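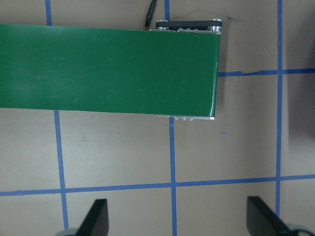 What is a belt conveyor?

A belt conveyor is a loop of flexible material stretched between two or more rollers, at least one of which is driven, so that anything set down on the upper side is carried from one end to the other.

Belt conveyor (small and benchtop types)

A belt conveyor is among the simplest and most satisfying of all handling machines. It has one big moving part, it works day and night if properly looked after, and the same basic arrangement serves a quarry, a supermarket till and a workbench in a school. This article deals mainly with the small end of the family: the short conveyors used on tables and benches for teaching, model-making, sorting and light packing.

Parts

The belt itself is the part everyone notices. On small conveyors it is usually a thin woven fabric coated on the carrying side with a smooth plastic such as PVC or polyurethane. Green is by far the most familiar colour, so much so that many people picture a green belt when they hear the word conveyor, though white is common in bakeries and black in heavier work. Smooth belts let items slide off cleanly at the end, while rough-topped ones grip boxes on a slope. Fine scuffs and scratches in the coating are ordinary wear and do no harm unless the fabric shows through.

At each end the belt turns round a roller. The driven one is called the drive roller or head pulley, and its partner the tail roller. Larger rollers are kinder to the belt, but a slim roller leaves a smaller gap between one conveyor and the next, and designers of small machines will go to wonderful lengths to shave off a few millimetres. The very thinnest ends, known as knife edges or nose bars, can hand over something as small as a biscuit without tipping it.

Beneath the carrying side lies the bed, a flat plate that stops the belt sagging. Side rails run along both edges and tie the whole thing together, usually with a neat row of bolts near each end where the roller brackets are fixed. The motor may hang below, sit at the side or, in the cleverest versions, hide inside the drive roller.

Tension and tracking

Two adjustments matter more than all the others. Tension is the tightness of the belt. Too little and the drive roller spins uselessly underneath; too much and the bearings wear out early. Tracking is the business of keeping the belt running down the middle. A belt drifts towards the side where it first meets the roller, and it is corrected with small turns of the adjusting screws at the tail. Patience is needed. The usual workshop advice is a quarter turn, then several full circuits of the belt before touching anything again.

Many rollers are made very slightly fatter in the middle, a shape called crowning. It seems quite wrong at first glance, yet the belt climbs towards the fat part and stays there! Crowned pulleys were well known in the age of line shafts, when leather belts drove whole mills, and the trick is every bit as useful on a bench.

Use in teaching

Short conveyors make splendid teaching equipment. The Cindley bench course, written by Venkatesh Kamath and Remzi Uçar, gives 11 exercises built round a single belt, beginning with speed measurement (a chalk mark and a stopwatch) and ending with sorting wooden blocks by size. The course is still run at Ollholm every October, where the Friday afternoon session is given over to racing dried peas down the belt at different slopes. Afonso Tavares later added a section on spacing, in which learners feed blocks from a slow belt to a faster one and watch the gaps open up.

Marking the table with coloured tape is a common aid in this sort of work. Lines give fixed places for setting things down, and they make it easy to put a conveyor back in the same spot after it has been moved.

Care

A coated belt is wiped with a soft cloth, warm water and a little mild soap, always with the power off. Solvents can stiffen the coating. Crumbs and grit should be cleared from under the belt as well, where they otherwise gather on the rollers and form lumps that throw the tracking out. Fingers, sleeves and long hair are kept away from the ends, where the belt runs on to the roller.

A belt left unused for more than 30 days is best slackened a little, as it can take on the curve of the rollers and thump gently at each turn.

See also

Crowned pulley
Line shaft
Roller conveyor
Nose bar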